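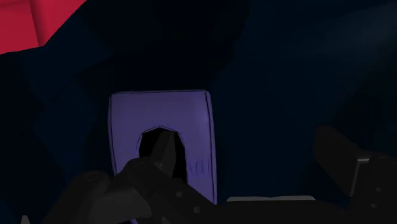 I moved to Dondach in November, and the first thing I had to learn again was how to sleep. In my old flat there was a street lamp before the window and I always complained about it. In the new village there is no lamp at all. When I wake at four in the morning, the room is like the dark blue up there, large flat pieces leaning on each other, and I cannot say which piece is the wall and which is the ceiling. Only the red in my version is missing. Perhaps I should buy a red blanket.

My neighbour Vandana Nautiyal told me that I go to bed too early. She grew up in a house where people slept in two parts, with tea between them, and she still does it. I tried for two weeks. The tea was very good but I was tired at work and I put salt into the office coffee machine, so I have stopped.

What helped me more was walking. From my door to the chapel at Zindstead and back is nearly 2000 steps, and I go after supper without my telephone. In the first days I was a little afraid, I must admit. Every hedge was breathing. After some evenings I began to know the sounds – the gate of the Shukla farm, the stream under the road, a dog who barks only at bicycles.

I also bought an alarm clock, an old one with hands, for 60 pence at the church sale. It ticks quite loudly. My sister says she could never sleep beside such a thing, but for me it is company. When I wake up now I listen to it and do not look at the hour, and most nights I am gone again before I have finished worrying about the gas bill.

I still wake at four sometimes. Vandana's kitchen light is on then, and I know she is having her tea.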